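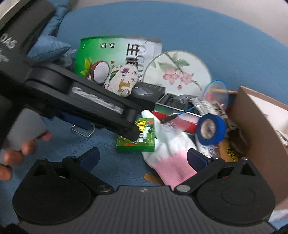 The Undano Steward's Kit, after one full contract year

Posted 30/05/2024

I have been a steward with the Tillton city workers for nine years, and for most of that time my system was a shoebox. Grievance forms went in the shoebox, notes on napkins went in the shoebox, and when management asked for the date of a first-step meeting I would say I'd get back to them and go home and dig. So when our local voted to buy the Undano kit I was the one who made the motion, and I should say so up front, because I wanted to like it.

The kit comes as a ring binder, a stack of printed pads, a pocket guide and a login for the website that goes with it. We bought two of them, one for the public works yard on Mercado and one for the library and clerical side. Between us we look after 43 members, so we're a small shop, and I think small shops are who this was made for. A big local with paid staff will have something fancier already.

Let me start with the pads, which are my favorite part. Each grievance gets a four-page form that tears off clean, and the first page is nothing but who, where, when and what part of the contract. There is a wide box for the member's own words, and it is big enough to write in! If you have ever tried to fit a shift dispute into three lines on a photocopied form, you will understand why I got a little emotional. The second page is for the time limits. You write in the date of the incident, you look up your own contract, and you fill in your deadlines down the side. I keep that page folded over on top. We haven't missed a step since we started, and before that we missed more than I like to admit, including a good overtime case in February of last year that I still think we'd have won.

The pocket guide is friendlier than I expected. It walks a new steward through the first talk with a member, what to ask, what to leave for later, how to say "I don't know yet" without sounding like you're brushing someone off. Ngọc Châu took over the library side from me and read the whole thing on the bus over a couple of days. Her one complaint was the chapter on discipline meetings. It's written as though every employer gives you notice and a room with a door, and ours gives you a text message and the corner of a garage. She has penciled her own notes all down the margins and I'd pay good money for her edition.

Now the website, and here I have to be less cheerful. The idea is fine. You type in the same things you wrote on the pad and it keeps a list for you, with reminders. But you do have to type it all in again, and after a long day that's a lot to ask of a person. There's no way to take a picture of the form and attach it, at least not that I could find, and I looked. The reminders come by e-mail only. Half our yard crew doesn't check e-mail from one week to the next, so I end up calling people, the same as I did with the shoebox. It also logged me out every time I stopped to think, and I'm a slow thinker.

I was nervous about privacy too. These are people's sick notes and write-ups and worst days at work, and I wanted to know who could see them. I wrote to the company and got an answer from Domenica Hämmerli, who was very patient with me through several rounds of questions. She explained which fields the company's own people can open and which ones are locked to the steward, and she told me how to delete a closed file for good. I'd like to see all of that printed in the binder where people will find it. For now we keep medical things on paper only, in a drawer with a key, and I'd tell any other local to do the same.

On price. Our share for the year, both kits and the website and extra pads, plus a day of training at Drarkier, came to just under $2000, and there was a lively discussion about it at the membership meeting. One of our mechanics stood up and said he could get a binder at the drugstore for the price of a sandwich, and he's right, he can. What he can't get there is the forms, and after he used one for his own tool allowance dispute he did come around to the forms. He still doesn't like the binder. The rings don't quite line up on ours and the pages catch when you turn them.

The training day was worth the drive. We practiced first-step meetings in pairs with somebody playing the supervisor, and I learned that I talk far too much (no surprise to anyone reading this). Bring your own contract with you, tabbed if you can manage it. Lunch was included and there was a decent soup.

A few smaller things. The pads run out faster than you'd think, so order extra the first time and save on shipping. The tabs for "arbitration" and "settled" are nearly the same green. There's a sheet at the back for tracking issues by department, easy to overlook, and it helped us a good deal when we sat down to bargain. We could show the city that the same scheduling problem kept coming up in the same three places, and the conversation went differently after that.

Would I buy it again? The paper half, yes, tomorrow, and I'd fight for it at the meeting. We're renewing the website for one more year and then we'll see. If Undano adds photos and text reminders before then I'll come back and update this. The shoebox is on top of my refrigerator and has coupons in it now.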